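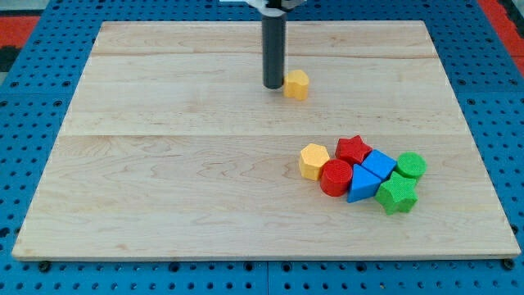 Sunday, 9:40 a.m. start

Shuffle testing, continued. Same question as last week: how many riffles before the Lollano deck stops carrying order from the previous hand. The new plastic stock is slicker than the old paper stock, and I suspect it clumps less when fresh and more once it picks up skin oil.

Setup: one deck, 52 cards, jokers out. Start order is new-deck order for every trial. Riffle, square, riffle, no strip cut. After the last riffle the deck goes through the card reader face up and the order is logged. Measure is the number of rising sequences, plus a count of adjacent pairs that survived from the start order.

Batch A, Lollano, fresh out of the wrap. 31 trials at four riffles, 31 at seven. At four the surviving pairs are obvious even by eye in the printout, long runs of one suit with single cards dropped in. At seven the rising sequence count sits where the model says it should. No surprise in either.

Batch B, Lollano after 453 deals on the practice table. Four riffles only so far. Surviving pairs are up against batch A. Yaw Ansah did half of these and I did the other half, and his are cleaner than mine. He drops close to one card at a time, I drop in twos and threes. That is a dealer effect and I should have split the log by hand from the start. Split it now. Column H, "Y" or "me".

Stopped at 11:15. Reader jammed on the nine of clubs, which has a bent corner. Replaced with the nine from the spare deck. Trials before and after the swap are marked, though I doubt one fresh card matters.

Afternoon

Vasiliu deck, paper stock, for comparison. Humidity in the room was 70 percent by the wall gauge, too high for paper. Cards were cupping and would not square. Ran 2 trials and gave up. Do not use them. Needs a dry day or the dehumidifier.

Checked the analysis script against the Prorkesell tables for seven riffles. Rising sequences agree. The pair count does not — mine was counting king of spades to ace of spades as a surviving pair, wrapping around the end of the deck. Fixed. Batch A needs to be rerun through the script, the raw orders are fine.

Fukevow wants a recommended procedure for their tournament dealers, one page. Current thinking is riffle, riffle, strip, riffle, cut, same as most card rooms use, but I have no strip data yet and will not put a number on it until I do.

To do:
Rerun batch A pairs with the fixed script.
Batch B at seven riffles, both dealers, logged separately.
Strip trials, fresh deck first.
Order a second spare Lollano, blue back.
Ask Yaw whether he squares on the long edge or the short edge. I do short.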